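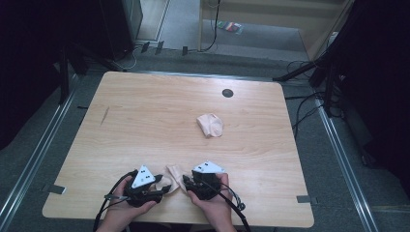 A small piece of beige fabric on the table.

So my project ended up being about why cotton shirts wrinkle so much more than polyester ones, and whether the cheap sprays do anything. I got the idea from my aunt's dry cleaning shop, Poon, where I work the counter until closing (and yes, I smell like steam all February long).

I cut 76 swatches, half plain cotton and half polyester, and left each one squashed under a jar for 2 hours. Then I scored them from one to five against a chart I drew myself. Pui-shan Tu from my lab section scored them too, without knowing which was which, and we argued a lot about the threes!

Cotton lost, no surprise there. The fibers soak up moisture from the air, the bonds inside them shift, and then they set again in the bent shape. Polyester hardly cares.

The sprays were the fun part. Dirnora helped the cotton by more than a full point, but Ganamik did about as well as plain tap water, and it costs twice as much. I'd like to redo the whole thing with linen, and with a room where somebody doesn't keep opening the window.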